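Doltik Passenger Restraint and Emergency Braking Set, Series 4

For trackless sightseeing trains, park trams and towed visitor carriages

Supplied by Sorkotico
Page revised 28 March 2002

The Series 4 set is intended for operators of road-going visitor trains with up to 3 towed carriages. It combines a lap restraint for each seating position with a braking controller that applies the brakes of the rearmost carriage before those of the towing vehicle. This order of application is designed to keep the couplings in tension during a sudden stop and to lessen the risk of a carriage swinging out of line on a damp road.

The set may be fitted to new vehicles or to carriages already in service. Carriages built by Arruda accept the standard mounting plate. For Lanov carriages an adaptor plate is required and must be ordered separately (part 555). Operators of other makes should send a drawing of the chassis to the sales office before placing an order.

Each set contains the controller, the brake lines and fittings for three carriages, the driver's warning lamp and 13 lap restraints. Further restraints are available singly. Webbing is supplied in black or dark green - other colours cannot be provided.

Fitting should be carried out by a workshop with experience of air-assisted trailer brakes. The controller must be mounted upright, inside the driver's cab, and away from the heater outlet. Brake lines between carriages should be given enough slack for the tightest turn on the route, and this should be checked at walking pace with the vehicle unladen before passengers are carried.

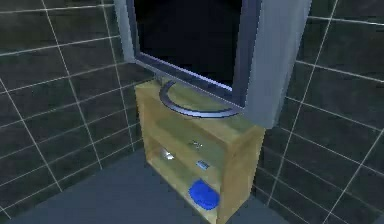

Britta Dreßler writes that the rear-first braking was noticeable to her drivers from the first morning, particularly on the downhill stretch to the harbour, but that the warning lamp is difficult to read in strong sunlight and she would welcome a buzzer as well. A buzzer will be offered as an optional extra from April. It connects to the existing lamp terminals and does not require the controller to be returned.

Restraints should be inspected daily for cuts and fraying, and any restraint that has been worn in a collision must be replaced, whether or not damage is visible. The controller requires no routine adjustment. Brake lines should be renewed every four years.

The set does not replace the parking brake or the safety chains between carriages, both of which must remain in place. Operators are reminded that local rules on seat restraints in towed passenger vehicles differ, and that they should consult their licensing authority before entering service.

Prices, delivery times and fitting instructions are available from Sorkotico on written request. Please state the make of carriage, the number of seats and the type of coupling.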